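4.2 Perception and grasp gating

Kimaro runs as three processes on one workstation: a scene estimator, a motion planner and a gripper monitor. The estimator reads a fixed view of the workcell and updates a list of object poses before each plan is requested.
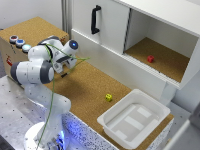 Figure 3. Workcell with arm, die and tray; cabinet partly open.

Plans are computed in joint space with a limit of 600 ms per query. If the limit is passed, the planner returns the last valid path and the arm holds its pose. Cabinet and tray are modeled as fixed meshes. 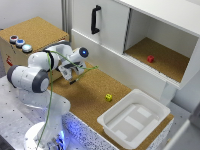

Why is the path not replanned at every control step?
Replanning at that rate made the wrist oscillate near obstacles, so a new query is sent only when an object pose changes by more than 28 mm.

Close to contact, the fixed view is dropped and the wrist view takes over. Dark, wrapped shafts give few stable features, and the mask is therefore fitted to the outer contour alone.
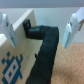 The contour fit yields an axis and a width. Both are passed to the monitor, which keeps the fingers open until the axis error has stayed under its threshold for 44 consecutive updates.
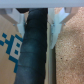

Gendisley Department of Robot Software, Plollton

The threshold was tuned on 3000 logged approaches, recorded with the Foleck logging tool and replayed offline. No parameters were changed between tasks.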